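Is the Colus hand kit worth it over plain grippers?
Posted 2018-04-28

We have a two-arm setup and want it to sort small parts into dishes. Tetar quoted us the Colus kit with two multi-fingered hands, wrist mounts and cables. Their two-finger grippers are a lot cheaper. Does anyone run the hands every day?

Awwad
Grippers. Fewer things to break.

Gisura
We bought the kit last July. Setup took 28 days, most of it spent on calibration. Small blocks are fine once you slow the close speed to 30 percent. Thin parts lying flat are still a problem, and I would use a gripper for those.

Check the cable length before you order. Ours loop down over the table from the wrist.
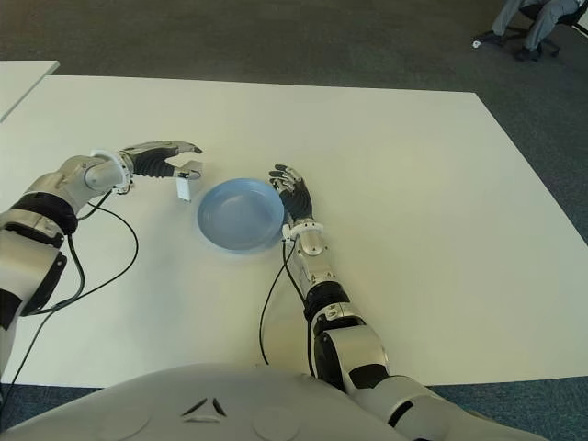

I clip the slack to the forearm before long runs. The other thing is the dish. Get one with a raised rim so the free hand has something to hold. Tetar support answers email, but spare fingertips are slow to arrive, so order a set with the kit.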